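Sealing marble: worth it or a racket?

Muteo
We've inherited a bathroom with a beige marble floor and, since the last owners liked drama, a dark green marble wall. The chap from Ladefoged wants 2499 to strip and seal the lot. A bottle of sealer is 73. Am I paying for skill or for his van?

Orance
Mostly the van. I've done mine twice on my knees with an old T-shirt. Wipe on, wait 10 minutes, buff off, complain about back.

Tostumton
Disagree. Stripping is the hard bit. If there's old wax under there you'll be sealing in 17 years of somebody else's bathwater. Get a second quote before you go near it.

Orance
Or put a drop of water on it and see if it soaks in. If it sits there, leave the floor alone and spend the money on a holiday.

Muteo
Tried the drop. It sat there on the beige. On the green it ran down the wall, as I should have foreseen. My wife has asked what I'm doing in there.

Tostumton
Green "marble" is often serpentine, and some of those sulk if you use water-based sealer. Ask before you slosh.

Muteo
Noted, no sloshing. Same sort of pairing as ours, beige floor and green-black wall:
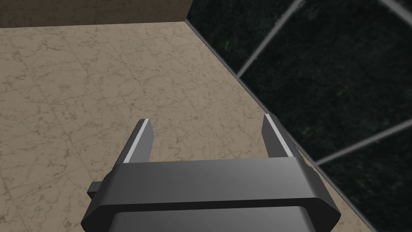

Despina Balaskas
Tostumton is right about serpentine, though I'd still do the floor myself. Try the sealer behind the loo first, and keep the vinegar well away from all of it.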